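Shot charting in amateur basketball

Shot charting is the practice of writing down where on the court each shot was taken, who took it, and if it went in. It's one of the oldest kinds of record keeping in the game and still the one most small clubs start with. Pro leagues now get the same data from tracking systems in the rafters. Amateur teams mostly use paper, a clipboard, sometimes a tablet.

This article covers charting at the amateur and school level. For tracking data in pro leagues see Optical tracking.

Background

Coaches have drawn Xs and Os on court diagrams for a very long time. An O for a make, an X for a miss, player's number next to it. Done at halftime by an assistant, looked at for a minute, thrown out after the game. Keeping the sheets came later, and comparing sheets across a season later still.

The big change was the three-point line. Before it, a long two and a short two were worth the same and the chart mostly told you who was hot. After it, location had a price attached. A team shooting 40 percent from just inside the line was giving up points against a team shooting 35 percent from just outside it (0.80 points per shot against 1.05). Easy arithmetic but took a lot of coaches years to act on it.
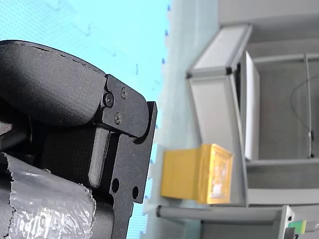
Zones

Most paper systems cut the half court into zones. Number of zones varies. Too few and the corner gets lumped in with the wing, too many and every zone has two shots in it by the end of the year.

Commonly used:

Rim. Anything inside the restricted arc, or where it would be if the gym floor doesn't have one painted.

Paint, non-rim. Floaters, short hooks, post moves. Often the worst-charted zone as the play is crowded and the charter guesses.

Mid-range left, center, right. Some sheets split these again at the elbows.

Corner three, left and right. On an NBA floor the line is shorter here. On a high school floor the arc is the same distance all the way round, so the corner is not a shorter shot, altough many youth coaches still teach it like one.

Above-the-break three. Wings and top.

Backcourt heaves. Usually left out of percentages.

Free throws are kept on a separate line or a separate sheet.

The Steddale sheet

A paper form named for the Steddale rec league, where it was first used for the whole league and not just one team. Drawn up by Obinna Ugwu, a JV coach, who wanted something a parent could fill in without training. Nine zones, one sheet per half, both teams on the same diagram in two colors of pen. Assisted shots get a short line through the mark. Shots with a hand in the face get a dot.

The dot is the disputed part. Contested means different things to different people and two charters at the same game will often disagree. Ugwu's notes for the sheet say to dot a shot only if the defender is within arm's reach and has a hand up. In practice home charters dot more of their own team's misses.

The league ended its first charted season with 274 sheets. These were typed into a spreadsheet over the summer and covered around 3000 shots by the home sides alone, visiting sides still being partly untyped. Main finding, such as it was: corner threes went in less often than top-of-the-arc threes in the under-14 group, the reverse of what pro numbers would lead you to expect. Explained by some as a strength thing, by others as just who was being left open in the corner.

A revised sheet dated 12/22/20 dropped the two pen colors for open and filled marks. Photocopies had been coming out all gray. Both versions still turn up.

Pandey index

The Pandey index is a single number per player made from a shot chart. Each shot is compared with the league average for its zone, the differences are added up, and the total is divided by games played. Above zero, player is getting more from their shots than an average shooter would from the same spots. Below zero, less.

It was popular for a while with travel teams. Criticisms:

Small samples. A kid who takes 30 shots in a season can land nearly anywhere on the scale. Most users now won't print the index under a cutoff, and the cutoff differs from club to club.

It ignores shot selection. A player who only takes bad mid-range shots but hits them at a slightly better rate than everyone else will score well.

It ignores passing, screening and everything else that made the shot open in the first place.

League averages have to come from somewhere. Clubs with no league data have plugged in pro averages, giving almost every teenager a negative number. Discouraging, and also not useful.

A version weighted for shot volume exists. Less used.

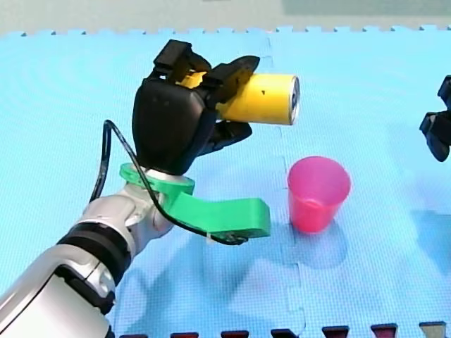 Software

Tablet charting took over from paper in many gyms once cheap tablets were around. The user taps a court diagram, picks a jersey number, picks make or miss. Timestamps are automatic so the chart can be lined up with game video later.

Okex is one of the simpler programs and was written for school teams. It keeps the nine Steddale zones but stores the tap location too, so zones can be redrawn afterward. Exports to a plain spreadsheet. Known limits: no undo past the last five taps, rosters capped at 15, and a halftime side switch that has to be pressed by hand. Forgetting the switch is the most common error in Okex files. Second-half shots all end up at the wrong basket and have to be flipped.

The Brirkumgate club teams ran paper and Okex side by side for one season, one charter on each. Over the 600 shots they compared, make or miss nearly always matched. Zone matched less often and the trouble was mostly on the borders, foot on the line or not, elbow or wing. Shooter was wrong more often on the tablet than on paper, put down to fat-finger taps on small jersey buttons. The club went with the tablet anyway, for the video.

Accuracy

Errors in hand charting fall into a few groups.

Missed shots that never get entered. Putbacks especially. Three tips in two seconds and the charter has written one.

Drift toward the middle. Charters sitting at half court tend to mark corner shots too high up the floor.

Blocked shots. A block counts as a field goal attempt in the box score but plenty of charters skip it, so chart totals and box totals don't agree.

Fouled attempts. A missed shot on a shooting foul is not an attempt at all. Gets charted as a miss by new people constantly.

Usual fix is to check the chart against the official scorebook at each quarter break. If attempts differ by more than two, someone goes to the video. Without video the scorebook wins.

Use in coaching

What coaches do with the charts varies a lot. Some show players their own chart and nobody else's. Some post the team chart only. Younger age groups often don't show them to players at all, the worry being that a ten year old with a bad chart stops shooting.

Defensive use is probably undervalued. The opponent's chart tells you where your defense is giving up shots and that tends to be steadier game to game than your own percentages. A press that gives up layups will show it in one half.

Charts are also used for practice planning, e.g. picking shooting drills from the spots a team really shoots from in games. Workout charts and game charts should be kept apart. Mixing them is a freqent mistake and pushes every percentage up, as practice shots are mostly open.

Rules and etiquette

No general rule against charting from the stands. Some leagues limit the scorer's table to official staff, so club charters sit behind the bench or across the floor. Since a May rules meeting the Steddale league has allowed one charter per team at the end of the table, and they can't talk to the officials.

Swapping charts after the game is customary in some areas and unheard of in others.

See also

Box score
Effective field goal percentage
Plus-minus
Scorekeeping in basketball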